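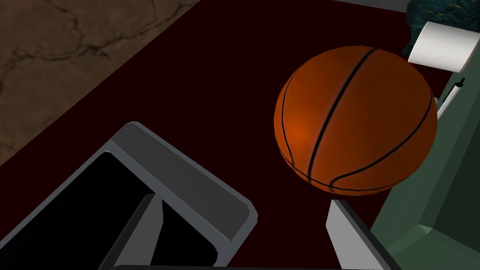 Basketball on a dark maroon surface. Computer render.

Talks > Design track > Speaker notes

Teaching a board game on a screen: notes from the Inthanon tutorial
Speaker notes, 8 Jul 2023

Slide 1. Opening

Say hello, say which studio (Susano), say what I do there: rules and tutorials. Ask who has learned a board game from a video. Ask who has learned one from the printed rules, on their own, at a table. Wait for hands both times.

Inthanon started as a board game for two to four players. You carry goods up a mountain and trade them at the villages on the way. We made the computer version. This talk is only about the tutorial. I won't cover the computer opponents or online play, so please keep those for the bar.

Slide 2. What we started with

The printed rules run to almost 2000 words. Our first tutorial put nearly all of them on screen, a page at a time, with a Next button. It tested badly. People pressed Next until the pages stopped and then sat looking at the board.

Pause here.

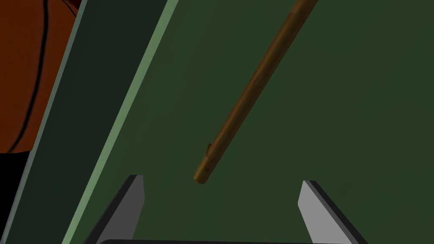
6 min read

Slide 3. The test

We ran sessions in March with 24 players. Half had played board games in the past year and half hadn't. Each one got the tutorial and then a full game against the computer. We kept quiet while they played and wrote down every question they asked out loud.

That gave us 258 questions. Main groups, read from the slide:

- Whose turn is it?
- Why can't I click this?
- What did the computer just do?
- How do I win?

The third was the biggest group by a long way. At a real table you see the other person's hand move. You see them pick up a card, think about it and put it back. On a screen a number changes in the corner and it's your turn again. We had written nothing in the tutorial about watching the other side, as the printed rules don't need to.

(If short of time, skip the clip and go to slide 4.)

Slide 4. Slowing the other side down

First change. The computer opponent now plays its turn in steps. The piece lifts, moves, lands. The card turns over and stays face up for a moment. You can switch this off, and people who know the game do, but it is on for your first three games.

Our programmers didn't like it, because a turn got longer. I still think it was the right call.
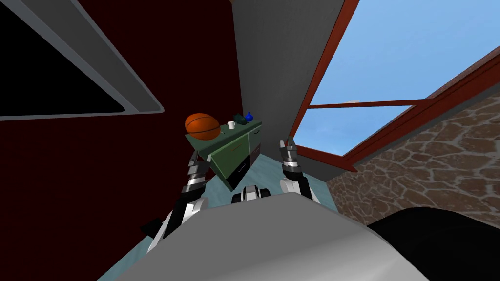 Where the player looks matters as much as how long a move takes. Our board is drawn at an angle, and early on we worried that any tilt would confuse people, so we kept adding arrows. Then we took the arrows out and let the pieces do the pointing. The green cabinet on the slide is well off level, and there's an arm reaching up towards it from each side, so I find my eye goes to the cabinet first. We did the same sort of thing with the village pieces: when a trade is open, the carriers on both sides turn to face the village. No text, no arrow. Fewer people asked what they were meant to click.

Slide 5. Cutting the text

Second change. We cut the opening tutorial to 193 words. The rest went into small notes that come up the first time a rule matters. The rule about storms comes up when there is a storm. If you never meet one, you never read it.

Mention the drawback: people who like to read everything first were cross. The full rules are now in the main menu, under Rules. They had been under Extras, which was our mistake.

We wrote the notes in Irex, our own in-house text tool. It shows each note at the size it will have on the smallest screen we support. That did more for our editing than any style guide. Anything over three lines turns red.
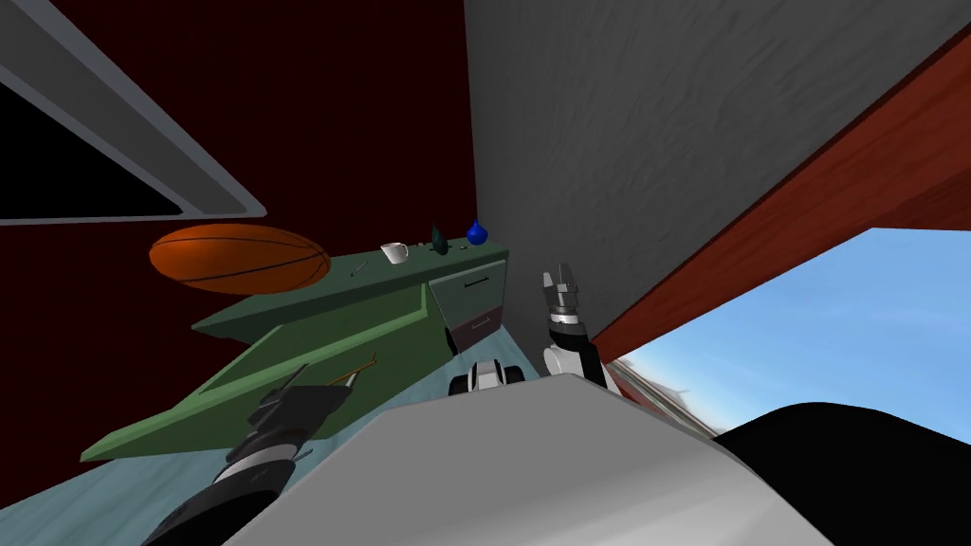 Slide 6. What didn't work

The undo button. We gave new players unlimited undo. Some of them undid everything, over and over, to see hidden cards. Now undo stops once a card has been turned face up – same as at the table.

The talking guide. We had a mountain goat who explained things. He was taken out. I miss the goat.

Rewards for finishing. Made no difference that we could measure, and people who had skipped the tutorial felt told off.

Slide 7. What's next

We are using the same method on Riltidska, which has hidden roles and a lot more talking. I don't know yet how you teach bluffing in small notes. If you have done it, come and find me.

Questions. Repeat each one into the microphone before answering. Likely ones: cost of the testing (small, mostly room hire and lunch), whether the paper rules changed too (yes, the turn summary on the back page is now ours), and the goat.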